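Scallop pattern (textiles)
27/12/2022
By Adwoa Mensah

The scallop pattern, also sold as fan or fish-scale print, is a repeating design of overlapping half circles, set in rows so that each row fills the gaps in the one before it. It is found on tablecloths, curtains, wrapping paper and tile. A close relative is the Japanese seigaiha, or "blue ocean waves," though the two names are often swapped in shop listings with little care.

Origins

Claims about the age of the pattern should be read with caution. Sellers like to call it ancient, and half circles in rows do turn up in the old art of many regions. That does not show a single source. The shape is easy to draw with a compass or a cut stamp, and separate workshops could have reached it without ever meeting. Ginette Aubert, in her booklet on household prints, lists 28 supposed points of origin and accepts none of them.

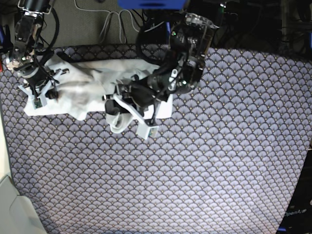
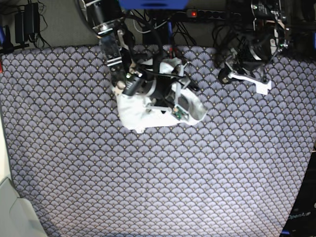 Fan print with dark navy outlines.

Meaning

Popular guides say the fans stand for calm seas, luck or long life. Some of this has a basis in Japanese usage. Much of the rest seems to come from catalog copy. The importer Venduvance once gave the print a different meaning for each of its colors, and Erhan Aksoy could trace no such scheme before the company's own February brochure.

Use in the home

The print is said to hide stains and creases. This is partly true of small, dense repeats and much less so of large ones, where a crease breaks the curve and draws the eye. Cayetano Villanueva found that cloths with a repeat under 30 millimeters were harder to match at the seams, a problem the makers rarely mention. Prices tell the buyer little, as the same design is sold both as "heritage" cloth and as plain yard goods.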